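# Carnness Window Seal, Item 3442

Self-adhesive rubber weatherstrip for hinged and sliding windows. Sold by Pisham Home Supply.

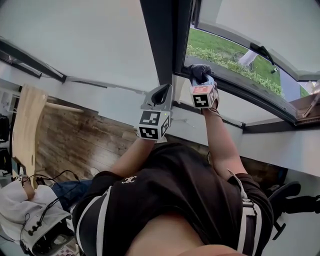 *Reaching up toward an open window.*

Carnness Window Seal is a hollow D-shaped strip with adhesive on the flat side. It goes on the fixed part of the window, where the moving sash closes against it, and it fills the gap that lets in cold air, dust and street noise. It can be cut with scissors. No primer is needed on painted wood, vinyl or aluminum that is clean and sound.

We have carried this seal for several years in white and brown. The current version has a softer rubber than the old one and closes with less force, so it suits windows with light latches. If you are patching a window that still has the older, stiffer seal, replace the whole run. The two don't compress the same way, and the sash will sit unevenly.

## Sizes

| | Short roll | Long roll |
|---|---|---|
| Length | 192 inches | 395 inches |
| Width | 3/8 inch | 3/8 inch |
| Height, uncompressed | 1/4 inch | 1/4 inch |
| Gap filled | 1/8 to 3/16 inch | 1/8 to 3/16 inch |
| Colors | White, brown | White only |

Both rolls use the same item number, 3442. Choose the length and color when you order.

To work out how much you need, measure the height and width of the opening, add them together and double the result. Add a few inches for each corner. A window 36 inches wide and 48 inches tall takes 168 inches before waste, so one short roll will do it. Measure each window separately, even if they look the same. In older houses they often aren't.

## Checking the gap

Press a pea-sized ball of modeling clay between two bits of plastic wrap and set it where the seal will go. Close and latch the window, then open it and measure how thick the clay is. Do this near the hinge side, near the latch side, and once at the top. If any reading is under 1/8 inch, this seal is too thick for that spot and the latch may not catch. For narrow gaps we suggest the Clarance flat foam tape. For gaps over 3/16 inch, adjust the hinges or the latch plate first and then measure again.

## Fitting

Work on a dry day with the surface above 50°F.

1. Pull off any old seal. Scrape the leftover adhesive with a plastic scraper and wipe the surface with rubbing alcohol. Let it dry.
2. Cut one piece for each side. Leave each a little long and trim it when it is in place.
3. Start at a top corner. Peel back a few inches of the backing and press the strip down, keeping it straight. Don't stretch it. Stretched rubber shrinks back and leaves a gap at the corner.
4. Continue down the side, peeling as you go. Do the top next, then the other side, then the bottom.
5. Butt the ends together at the corners. Don't fold the strip around a corner.
6. Close the window and leave it latched overnight.

On the hinge side of a casement window, place the strip where the sash presses straight onto it. If the sash slides across the strip as it closes, the edge will lift within a season.

Keep the strip clear of drain slots along the bottom. These are small openings in the lower track or sill that let rainwater out, and covering them can send water indoors. Stop the strip on one side of the slot and start again on the other.

For upper floors, work from inside the room. Don't lean out to reach the outer face. If a part of the window can't be reached safely from indoors, have a window fitter do it.

## Care

Wipe the seal with mild soap and water when you wash the windows. Avoid oil-based cleaners, which soften the adhesive. A light dusting of talc in April or so will keep the rubber from sticking to fresh paint when the weather turns warm. If you plan to paint, take the seal off first — paint stiffens it and it won't recover.

## Questions we get

**Will it stop condensation?** Usually no. Condensation forms on cold glass when the air in the room is damp, and a tighter window can make it slightly worse. Ventilate the room.

**Can it go on a door?** It can on the sides and top of an interior door. Exterior doors get more wear, and we sell the El Fassi door set for those.

**Does it come off cleanly?** From vinyl and aluminum it does, with a little alcohol. On old paint it may lift flakes, so try a short length first if you rent.

**Can I return an opened roll?** Unopened rolls can be returned within 30 days. Cut rolls can't, unless there is a fault in the rubber or adhesive.

## What's in the pack

- One roll of seal in the length and color ordered
- 2 alcohol wipes
- One plastic scraper
- Printed fitting sheet

Scissors and a tape measure are not included.

## Ordering

Short rolls ship from stock in both colors. White long rolls are packed to order and take a few days more. For more than ten rolls, or for a whole building, write to Nesma Mansour at our trade desk with your window measurements and she will send back a quantity and a price.

Page updated November 26, 2025.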